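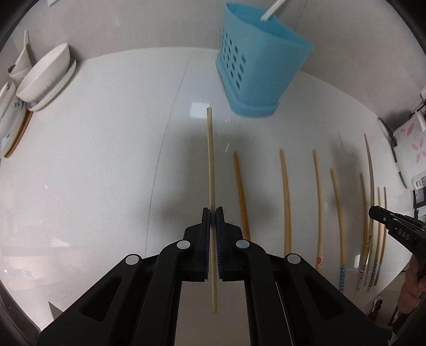

Wie lernt ein Roboter, ein Essstäbchen zu greifen?
Er bekommt sehr viele Beispiele von Menschen, die das Greifen vormachen, und ein Computerprogramm sucht darin nach Regeln.

Warum Essstäbchen?
Ein Essstäbchen ist dünn und leicht. Greift man ein kleines Stück daneben, fasst man ins Leere. Greift man schief, dreht es sich zwischen den Fingern weg. Du merkst das sofort, denn deine Haut spürt den Druck. Viele Roboter haben keine Haut, die etwas spürt. Sie müssen sich auf ihre Kamera verlassen.

Das Werkzeug
Ein Greifer ist eine Hand mit wenigen Teilen. Im Projekt Skileck hat er zwei Backen, die sich aufeinander zubewegen. Innen sitzen geriffelte Polster. Die Rillen sorgen für Reibung. Reibung ist die Kraft, die verhindert, dass zwei Dinge aneinander vorbeirutschen. Auf dem Foto klemmt ein helles Holzstäbchen zwischen zwei dunkelblauen Polstern.
Den Greifer bewegt beim Vormachen kein Motor an einem Roboterarm. Ein Mensch hält ihn in der Hand. Eine Kamera am Greifer nimmt auf, was vor den Backen liegt. Später soll ein Roboterarm einen gleich gebauten Greifer tragen. Für das Programm sieht die Welt dann fast genauso aus wie beim Üben.

Was wird gespeichert?
Eine Vorführung dauert 20 Sekunden. Die Kamera macht in jeder Sekunde 25 Bilder. Zu jedem Bild werden zwei Angaben gespeichert: wo sich der Greifer befindet und wie weit seine Backen geöffnet sind. Bilder und Angaben zusammen heißen Datensatz. Der erste Datensatz von Skileck enthält 764 Vorführungen und trägt den Namen Ponex.

Wie wird daraus eine Regel?
Das Programm bekommt ein Bild und muss vorhersagen, wohin der Mensch den Greifer als Nächstes bewegt hat. Danach wird die Vorhersage mit der gespeicherten Bewegung verglichen. Der Unterschied heißt Fehler. Ist der Fehler groß, werden viele kleine Zahlen im Programm ein wenig verändert. Dann kommt das nächste Bild. Dieses Verfahren heißt Lernen durch Nachahmung.
Die Stäbchen sollen dabei verschieden aussehen — manche einfarbig, manche mit Muster. Sonst könnte das Programm lernen, nur nach einer bestimmten Farbe zu suchen.

Das Ergebnis
Myrto Panagiotou und Kamil Šťastný haben das gelernte Programm im Mai auf einem Roboterarm geprüft. Sie gaben ihm 20 Versuche mit Stäbchen, die in keiner Vorführung vorkamen. In acht Versuchen hielt der Greifer das Stäbchen bis zum Ende fest. Bei den übrigen Versuchen schlossen sich die Backen meistens zu früh. Ein Versuch zählte nur dann als gelungen, wenn niemand geholfen hatte.
Für den nächsten Datensatz sollen Menschen auch vormachen, wie man nach einem misslungenen Griff neu ansetzt. In Ponex fehlen solche Beispiele.

Wörter zum Nachschlagen
Backe: der bewegliche Teil eines Greifers, der zudrückt.
Datensatz: eine geordnete Sammlung von Aufnahmen und Messwerten.
Vorführung: eine Aufgabe, die ein Mensch einmal von Anfang bis Ende vormacht.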